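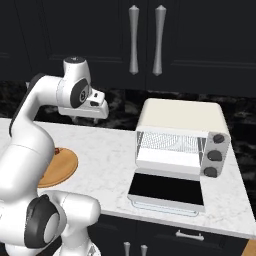 白色大理石台面

收件人:Flostura 家常菜邮件列表
主题:回复:烤箱里的肉串为什么总是干?
日期:2022年9月11日

各位列友好:

我读了上一封信,想把我的做法写下来。中文不是我的母语,如果有词用得不对,请直接告诉我,我会很感谢。

先引用原信的一部分:

> 我住在 Vuvard,公寓里不能用炭火,所以只能用烤箱。
> 我已经试了三次羊肉串,每次外面还没有变色,里面
> 已经很干了。我腌肉的时间不短,有一次腌了一整夜,
> 放了很多柠檬汁。温度我用的是 180 度,烤了半个小时。
> 请问是肉的问题,还是烤箱的问题?另外,青椒应该和
> 肉串在一起,还是分开烤?我看到两种说法。

我认为问题不在肉,也不在烤箱。我觉得有两个地方可以改:一个是柠檬汁,一个是温度。我自己也犯过一样的错误,所以写得详细一些。

一、腌料

柠檬汁放得多,时间又长,肉的表面会变得很松,像煮过的一样,烤的时候水分很快就出来了。我现在用酸奶代替大部分的柠檬汁。上个周末我买了一块羊腿肉,去骨以后是923克,我用了100克原味酸奶、两勺油、一个洋葱的汁、四瓣蒜,还有孜然、红甜椒粉和一点儿肉桂。柠檬汁只放一小勺。

盐我不在腌的时候放,进烤箱以前才放。我知道列表里有几位朋友不同意这一点,去年11月我们已经讨论过很久,我不想再开始那个讨论。我只说,我家里的人比较喜欢后放盐的味道。

香料我一般从 Kaushik 的店里买。他们的孜然是整粒的,需要自己先炒一下再磨。如果您没有磨,用擀面杖压碎也可以,粗一点儿没有关系。

腌四到六个小时,我觉得够了。一整夜也可以,但是那样的话请完全不要放柠檬。

二、切肉和穿串

肉块请切得大一点儿,每边三厘米左右。小块在炭火上很好,因为火很强,时间很短。在烤箱里小块会先干,后变色,就是原信里说的情况。

关于青椒,我是和肉穿在一起的。有人说青椒熟得比肉快,这是对的,可是我喜欢它有一点儿焦的边。请不要穿得太紧,肉和菜轻轻地碰到就好。如果您喜欢脆的青椒,那么请分开烤,晚十分钟再放进去。洋葱也是一样。西红柿我总是分开烤,它的水太多。

我用金属的扦子。竹扦子要先泡水,我常常忘记这件事。

三、温度和位置

我用烤箱最高的温度,我的旧 Jemham 烤箱可以到 250 度。预热要有耐心,至少二十分钟。指示灯灭了以后,我还会再等一会儿。

肉串直接放在烤网上,下面一层放一个铺了锡纸的烤盘接油。烤盘里倒半杯水,油滴下去就不会冒很多烟。以前我把肉串放在烤盘上面烤,底下的那一面总是泡在自己的汁里,颜色是灰的,不好看,也不香。

六分钟翻一次面,再烤五分钟,然后开上火两分钟。最后这两分钟请站在烤箱前面,不要去做别的事。拿出来以后盖上锡纸,休息五分钟再吃。

烤网上的一串,五块肉,中间夹着三块青椒: 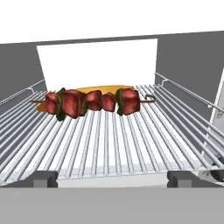 四、几个小问题

有列友私下问我,能不能用鸡肉。可以,但是请用鸡腿肉,时间要短一点儿,而且一定要确认里面熟了。牛肉我做得少,不敢给建议。

还有人问配什么吃。我们家吃薄饼,把薄饼盖在肉串上一分钟,让它吸一点儿油和香味。旁边放切得很细的洋葱,用盐和漆树粉拌一下。漆树粉在 Vuvard 的市场应该能买到,价格不贵。没有的话,用一点儿醋也可以,味道不完全一样。

剩下的肉第二天我会从扦子上取下来,切小,和米饭一起炒。请不要再放进烤箱加热,那样又会变干。

最后我也想请教大家一个问题:有没有人试过在腌料里放猕猴桃?我在一本旧菜谱里看到,说只需要半个,时间不能超过一个小时。我有点儿怕肉会变成泥,所以还没有试。如果哪位有经验,请回信到列表,不要只回给我,这样别人也能看到。

祝大家做饭愉快!

一位在北方学中文的列友

分享 89 | 评论 7
联系管理员 | © 2022 Flostura 家常菜邮件列表 | 返回顶部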